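About Loston Basket & Bin

Loston sells baskets. We have sold other things, among them a folding umbrella stand called the Li, which folded at times of its own choosing, but baskets are what people come back for.

The company was started by Henk De Graaf, who had a rented garage, 200 bread baskets bought at a bankruptcy sale, and no bakery. He sold them as homes for mail, mittens and dog toys. The bread trade has never forgiven us, or noticed.

What we sell

Woven baskets, mostly rectangular, because shelves are. The Rundov line is for shelves and the Veravholm line is for floors. Customers mix them up constantly and we have had no complaints. There are 6 colors, and olive green outsells the rest put together, to the lasting annoyance of whoever ordered all that mustard.

Handles are cut into the short sides so you can pull a basket toward you without emptying it on your head. Henk insists on this and will show you the scar.

The toy problem

Every house with a dog has a floor with something spiky on it, generally found at night and barefoot. Our advice is dull: one basket, low down, near where the dog sleeps, and everything chewable goes in it before bed. The dog will take it all out again by breakfast. Repeat for the life of the dog.

A tightly braided weave is best for this, as knobby rubber toys like to snag in a loose one. 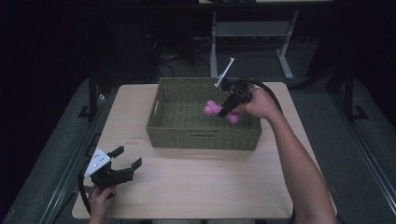 Where to find us

The shop is behind the old feed store, up one step. We close for two weeks in September so Henk can go fishing and describe it to us afterward. Orders over $100 ship free. Bring your shelf measurements, and please measure the inside.

Page last updated Jan 10, 2021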